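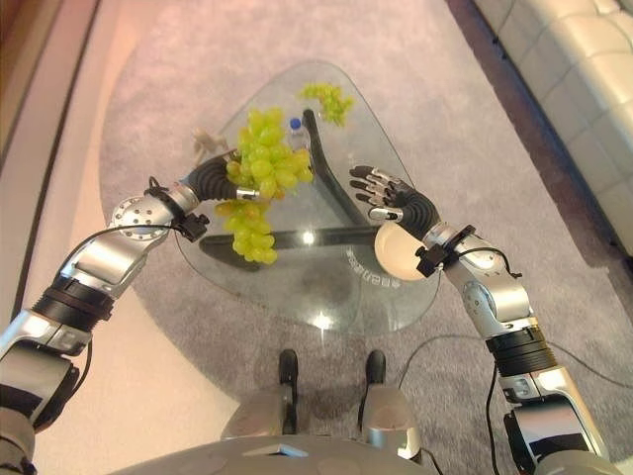
Julurcombe is a small set of notes and pictures on coffee table tidying, put together by Esside and released on 20 February 2026. We love this subject! Fruit is the star — a big bunch of pale green grapes over clear glass, with the carpet showing straight through, is a lovely hard thing to outline.

What's inside
3,000 pictures, 19 tidying jobs, 4 rooms. Drinks, fruit and bowls turn up most.

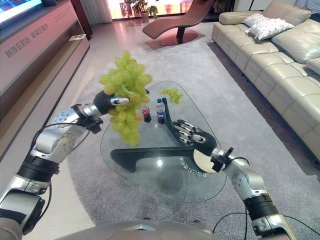 Drurkent wrote to ask whether loose grapes should be labelled one by one, and thought a single label per cluster would save everyone a headache. We agreed, and changed it in May.

Labels
grapes, bowl, bottle, table, rug
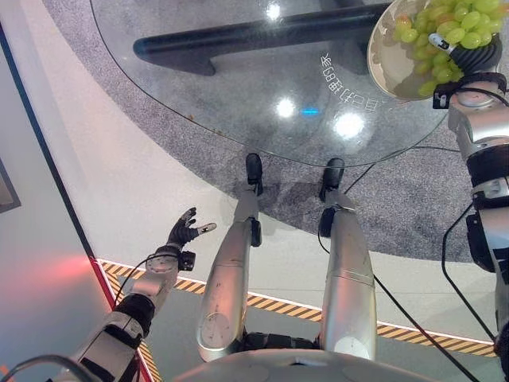 Grapes in a white bowl, glass table.

Known gaps
Glass is tricky. Reflections sometimes get labelled as objects, and table edges can drift a little on grey carpet. 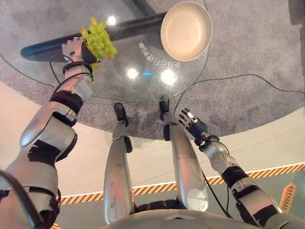 Bowls are much steadier, and we'd happily trust those outlines as they stand. Corrections are very welcome — send them to Esside with the picture number.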